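From: Rosalinda Tagle
To: Cornlow manipulation list
Date: March 27, 2021
Subject: Re: Gripper comparison on the two-arm station, open questions

Dear colleagues,

Thank you to Ikechukwu Wike for his careful reading of the first results. His message is quoted in part below, and my replies follow each point. Members who joined the list recently will find the test plan in the Plestis folder under the heading "Station trials."

Ikechukwu Wike wrote:
> The summary gives one success rate for each gripper but does
> not say whether both arms ran the same task. If the left arm
> did all of the picking and the right arm only received, the
> two figures should not be placed in the same column.

This is correct, and the table will be changed. In the first set of trials each arm ran the full task alone: take up the bottle, carry it to the tray, release it, and withdraw. The handover trials were run afterward and are to be reported in a table of their own. Eduardo Ocampo has the raw logs and will separate them before the next release of the summary.

> Were the finger pads the same on both sides? In our own work
> at Castillo the pad made more difference than the gripper.

The pads were the same type on both sides and were replaced together after every 300 grasps. We did not test a second pad. Angelica Dumlao has asked that one be added, and I support the request, provided that it is treated as a separate comparison and does not delay the present one.
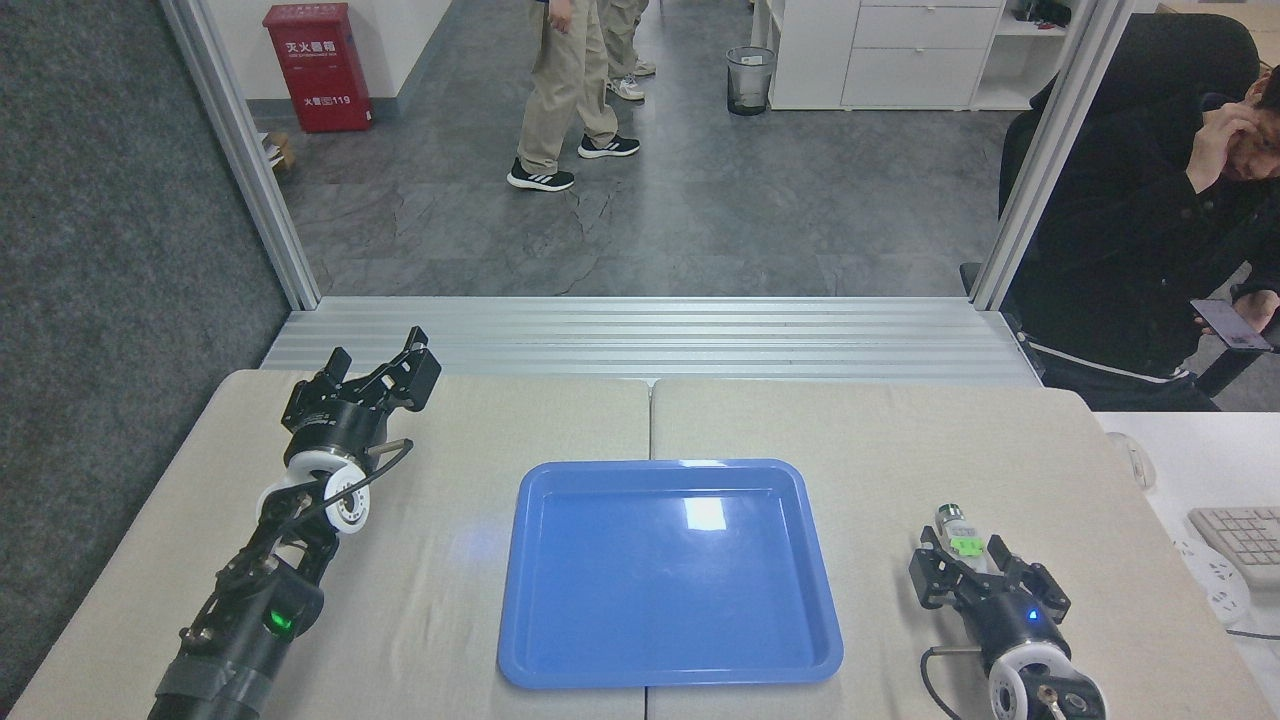
With regard to the closing force, both grippers were set to the lowest value at which the bottle could be lifted without slipping in 11 attempts out of 11. The setting was found by hand at the start of each session and written in the session sheet. It was not changed during a session, even when an operator believed that a change would help.

> I would also like to know how the start positions were chosen.
> A bottle that always stands in the same place tells us about
> the controller's repeatability and very little about the
> gripper.

There were 32 start positions, drawn in advance by a short script and used in the same order for both arms, mirrored across the center of the table. Two positions near the outer edge could not be reached by the left arm with the wrist level. These were dropped for both arms, and the summary should have said so. I regret the omission.

The Skallico controller was used throughout. The older controller was considered, but its delay under load varied too much from one session to the next for us to separate its effects from those of the gripper. Jonalyn Sison measured this in July of last year, and her note remains the best account we have.

> Lastly, who decides what counts as a failure? A bottle that
> lands in the tray on its side seems to have been scored as a
> success.

It was scored as a success under the rule then in force, which required only that the bottle come to rest inside the rim. Several members have objected to the rule. We propose the following wording for the next round:

A trial is a success if the bottle is released inside the tray, remains upright for 5 seconds, and is not touched again by either gripper during that time.

The earlier trials will be scored again from the recordings under the new wording, and both scores will be kept. Comments on the wording may be sent to the list or to me directly. Requests for the session sheets should go to Eduardo Ocampo, who will need the session number and the side of the station concerned.

Respectfully,

Rosalinda Tagle
Station Trials, Cornlow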